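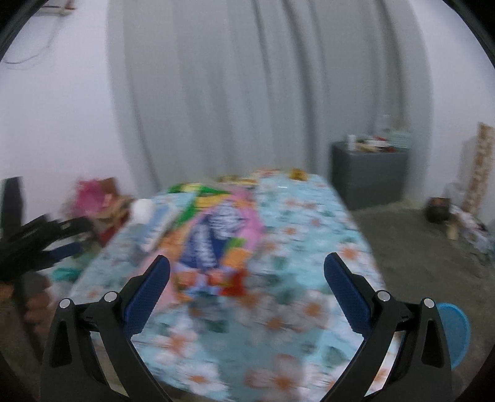 Contrôle de la grande salle et de la réserve, avant fermeture
Salle Grokamach, passage de fin d'après-midi

Bon, je reprends la liste dans l'ordre où je fais le tour, pas dans celui de l'ancienne feuille (qui commençait par les toilettes, allez savoir). Comme d'habitude je mets OK, À REVOIR ou NON, et je bavarde à côté.

1. Issues de secours dégagées : OK
Les deux portes s'ouvrent bien, la barre de celle du fond grince toujours. J'ai remis un coup d'huile, on verra au prochain passage.

2. Passage autour de la table : OK
On circule de chaque côté sans se mettre de profil. Pensez à rentrer les chaises à fond quand vous partez, surtout côté radiateur !

3. Stabilité de la table : OK
J'ai appuyé aux coins, ça ne bouge pas. C'est une table longue, donc on la déplace à deux et on ne la tire pas par un bout, même pour dix centimètres.

4. Nappe à fleurs, tombant et accrocs : À REVOIR
Je l'adore, cette nappe bleu clair, elle réveille toute la pièce. Mais du côté de l'entrée elle tombait trop bas, et un pied pris dedans, c'est vite arrivé (le mien, en l'occurrence, avec un plateau de tasses). J'ai recentré. Pas d'accroc, une petite tache de thé près du bord que je n'ai pas réussi à avoir.

5. Bougies et flammes : OK
Aucune. On reste aux guirlandes à piles, merci à tout le monde de jouer le jeu.

6. Rallonges et multiprises : NON
La multiprise Clarkitz près de la fenêtre a un cache fendu. Je l'ai retirée et posée dans le bac « à jeter », ne la ressortez pas, même pour dépanner. La neuve est dans le placard, encore dans sa boîte.

7. Extincteur : OK
Aiguille dans le vert, goupille en place, étiquette lisible. Il est à 6 mètres de la table, au pas près.

8. Textile et décorations à ranger : À REVOIR 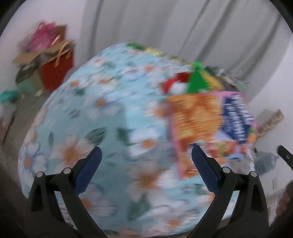 Imani Mushi me fait remarquer que les tissus ne devraient jamais passer la nuit avec les paillettes, parce qu'au lavage on en retrouve partout, jusque dans le filtre de la machine, et que des paillettes par terre, ça glisse. Elle propose une caisse à couvercle pour tout ce qui brille et un sac à part pour le linge. Je suis pour ! Il nous reste une caisse Tiraren sur l'étagère du bas, je colle une étiquette dessus et c'est réglé. J'ajoute pour ma part que le tissu se range plié à plat : en grosse boule dans les bras, on ne voit plus où on met les pieds, et je parle d'expérience.

9. Hauteur de rangement : OK
Rien de lourd au-dessus des épaules. L'escabeau Baláž est revenu à sa place, patins propres, pas de jeu dans les charnières.

10. Sol balayé : À REVOIR
Balayé une première fois, il reste des miettes et du brillant sous les plinthes. Un coup de serpillière à peine humide et ce sera bon. Attendre que ce soit sec avant d'éteindre, s'il vous plaît.

11. Trousse de secours : À REVOIR
Manquent les petits pansements et la paire de ciseaux. Saeed Rezaei a fait le devis avec les piles des guirlandes et la multiprise de rechange : quelque 300 couronnes. Je valide, on commande avant octobre.

12. Clés et lumières : OK
Clé de la réserve au crochet. Lampe du couloir éteinte, veilleuse laissée allumée.

À reprendre au prochain tour : la tache de thé, l'étiquette de la caisse, la barre qui grince.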